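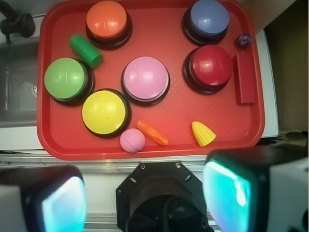 Figure 4. Colored push buttons and small toys on a red tray.

4.2 Does color coding help recall?

The claim that color helps people remember which control does what rests on thinner evidence than its popularity suggests. Talebi and Robichaud report a clear gain, but their 1,224 trials came from only eight adults, all tested in one room. De Graaf found no gain once the controls stayed in fixed places. We suspect that much of the reported effect is position — people learn where to reach, and color comes along for the ride. The Strickland survey, with over 3,000 replies, asked what people preferred and is often cited as if it had measured recall. Nyamweya's reanalysis is more careful, though it drops the slowest responders without saying how they were chosen.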